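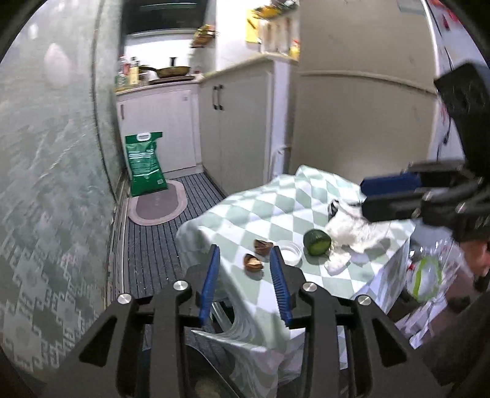 Skasden open afternoon: a walk through the small kitchens

I went to Skasden in September with low expectations, having been to this sort of thing before. A firm opens its doors, there is coffee, somebody hands you a folder, and you are led past rooms in which everything has a place and no one has ever fried an onion. The flyer promised "real kitchens in real use." I have read that line on other flyers.

The building is a former dairy depot, 107 steps from the bus stop according to a sign that seems proud of it. Zwahlen, who make fitted kitchens for small apartments, have the ground floor. Bivel, who do tables and folding furniture, have the floor above, and there is a shop by the exit selling things under the name Falo, mostly storage boxes and dishcloths. Entry costs 4 dollars, which you get back if you spend 800 in the shop. I did not get it back.

The folder says more than 1000 households have a Zwahlen kitchen. It does not say how many of them would buy another.

The narrow kitchen

Most of the tour is what you would expect. Drawers that close slowly, a corner cupboard with a shelf that swings out and takes up the whole aisle while it does so, a lot of talk about flow. I asked where the vacuum cleaner goes and was told that was a good question.

The narrow kitchen at the back was the one I had come for, because I have one like it at home. It is set up as a place where people eat and clear up, and I will admit it looked more lived in than the others. There is a small table with a cloth on it, pale green and white in a diamond check, and on the afternoon I was there it had leftovers on it. Two halves of a walnut shell, a cut piece of cucumber, a small white dish, a crumpled paper towel spread over a good part of the right side. That is more or less what my own table looks like after a snack, minus the cloth.

My doubts are about the table. It is a small one, as it has to be, and a few scraps and one paper towel were enough to make it look busy. Put two plates on there, a pan and somebody's mail, and I don't see where the cutting board goes. The talk we were given was all about how little room the table takes from the kitchen. Fine, but I would like to have heard how people cook a full dinner next to it. When I said so, the guide told us the idea is to clear as you go. I have been told to clear as I go since I was nine.

I also have a quarrel with the cloth. A cloth is pleasant, and it hides a cheap tabletop, but walnut shell leaves grit behind and grit gets into a weave. A bare table you wipe once. A cloth you shake out of the window, if the window opens, and in half the apartments these kitchens are meant for it opens onto somebody's balcony.

Where the trash goes

This part of the tour was better, and I wish it had been longer. The trash is the weak spot in every small kitchen I have used. Built-in bins are either too small or behind a door you have to open with dirty hands, and Zwahlen's own version, shown two rooms earlier, has both problems and a lid besides.
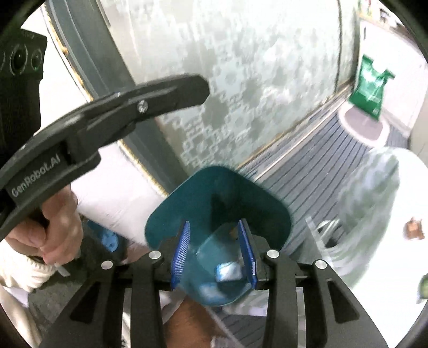
In the narrow kitchen they have given up on all that and use a plain plastic bin, open at the top. I think they are right, and I told them so, although it can't please the people who sell the built-in one. A wide mouth is what you want when your hands are full of peelings. Smooth walls rinse out easily. The drawback is that you see what is in it, and a wrapper or two already makes a bin look used. Some people mind that. I mind it less than touching a lid.

What I could not get was a straight answer on sorting. One open bin is fine if everything goes in it, but where I live the food scraps are collected apart from packaging, and shells and cucumber ends should not land on top of plastic. "You could have two," the guide said. In that kitchen, with that table, I would like to see where.

Upstairs and out

Bivel's floor I took quickly. The folding table is heavier than it looks and the catch pinched my thumb. The chairs stack well. The coffee was upstairs too, and decent, though it had run out by four.

I left with a dishcloth from the Falo shop and the measurements of the narrow kitchen on the back of my ticket – it comes out a little wider than mine, as show kitchens always do.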